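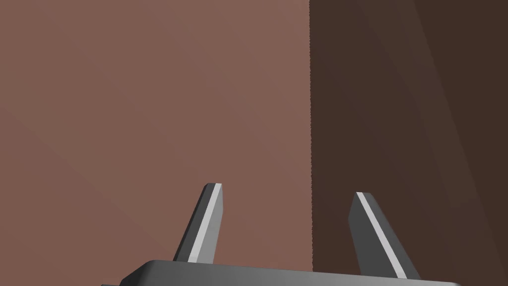

Will I need to know how to code? Morar asked us that when the first call went out in April, and the short answer is no. You need patience, a decent eye, and a willingness to tell us which gripper setup feels better and why.

Work with us > Open calls > Gripper comparison

Print this page | E-mail this page

We're looking for participants to help us compare two controllers, Genen and Zokora, on the same simulated two-finger gripper. You'll drive the arm from a desktop, with the view from just behind the fingers, and try each controller on the same set of tasks. Then you fill in a short form and talk it over with us - that last part is often the most fun!

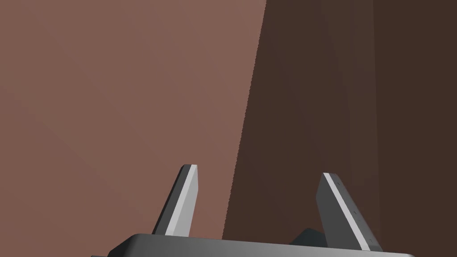 Crenshaw Robotics Lab - Gripper Testing Group

What you'd be doing
Each participant completes 300 short trials, split over four visits. One round uses a fixed camera view and the next lets you switch between views, so we can see how much the camera matters when you're lining up a grasp. Your runs join the 4,000 we already have on file.

Who can apply
Anyone 18 or over who can use a game controller comfortably. Complete beginners are very welcome, and so are people who work with arms every day. We have 81 places.

What you get
$183 when you finish all four visits, plus a copy of the results once they're written up. Parking is free.

How to apply
Send us a few lines about yourself by 24th April and tell us whether mornings or evenings suit you. We'd love to hear from you!

About | People | Projects | Open calls | Contact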